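Kitel to switch to every-other-week trash pickup in November

Household trash in Kitel will be collected every other week starting in November, the town council decided at its evening meeting. Food scraps will still be picked up weekly.

The change covers all 3,921 households on the town's collection routes. Apartment buildings with shared containers will keep their current schedule until their contracts come up for renewal.
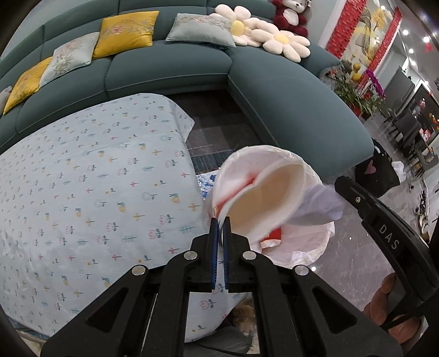 The town has been paying more each year to send its trash to the transfer station in Urum, and the price per ton went up again this spring. Fewer truck runs will bring down fuel and labor costs, according to a staff report given to the council before the vote. The report did not promise lower bills, but it said the basic fee could stay where it is through next year.

Kitel tried the schedule first in the Cesen neighborhood, where 1,072 households took part in a trial that ended in the summer. The amount of trash collected there fell during the trial, while the amount of food scraps went up. Most of the complaints were about diapers and about smell during the warmest weeks.

To deal with the first of those, families with children in diapers can ask for a larger cart at no extra charge. The same goes for people who have medical waste at home that is safe for regular pickup. Requests can be made online or at the town office, and carts will be delivered before the new schedule begins. 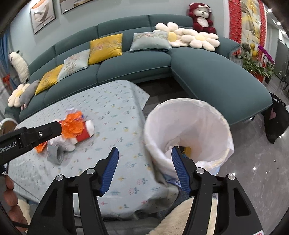

Collection will be handled by Kárason, the hauling company that already serves the town. It has 2 years left on its agreement with Kitel and will use the same trucks, though several streets will get a new pickup day. Calendars will be mailed to every address.

Residents may put out up to 4 extra bags a year without paying, as long as each one carries a town sticker. The stickers will come in the same envelope as the calendar. Bags left beside the cart without a sticker will not be taken.

Two council members voted against the plan. They wanted to wait for a full year of results from Cesen, including the winter holidays, when households tend to throw out more — and when snow has delayed trucks in the past.

The council will look at the schedule again after its first six months. Paper and glass pickup is not affected, and the drop-off site by the old rail yard will keep its present hours.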